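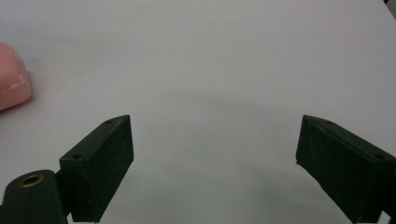
About Prirnska

Prirnska is a small workshop that resurfaces and repairs table tops, counters and workbenches. We work on flat horizontal surfaces only. Chairs, doors and floors are outside our scope, and we refer that work to other trades.

The business was started by Elsie Waaka in a rented unit at Treloar and moved to its present address at Grollaston when the first space became too short for full-length counters. There are now five of us. Two work at the benches, two handle collection and refitting, and one looks after quotes, scheduling and materials.

What we do

Most jobs come from schools, clinics, cafes and shared kitchens. A typical top arrives with dents, stains, lifted edges or a finish that has gone patchy from cleaning products. Each one is checked on arrival for flatness, using a straight edge laid lengthwise, crosswise and on both diagonals. The readings are written on the job card, and the customer receives a copy with the quote.

Tops that can be saved are cleaned, filled, levelled and refinished. Tops with swelling through the core are usually not worth the labour, and the quote will say so. We supply replacements cut to the original fixing points where these can be measured.

Pale colours make up the larger part of our work. Light greys and off-whites show scuffs and filler marks more readily than timber tones do, so colour matching is done beside a window in daylight and checked again under the lighting used at the customer's site. A sample piece is sent out before any full top is coated. Matt and satin finishes are available. We do not offer high gloss.

Lusside

Lusside is our loan service for customers who cannot be without a work surface. A plain temporary top is fitted when the original is collected and removed when it goes back. We keep 29 of these in three standard depths. The loan is included in the price for jobs booked as a set, and charged by the week for single items.

Turnaround and care

Refinished tops need to cure before use, and the required time is marked on the delivery label. During that period, please keep mats, trays and appliances off the surface. After that, a damp cloth and mild detergent are enough. Abrasive pads will void the finish warranty.

The workshop is closed on Sunday and for the last week of March, when the benches are re-levelled. Drop-offs are by appointment through the office.

Contact | Quotes | Finish warranty | © Prirnska, Grollaston | Back to top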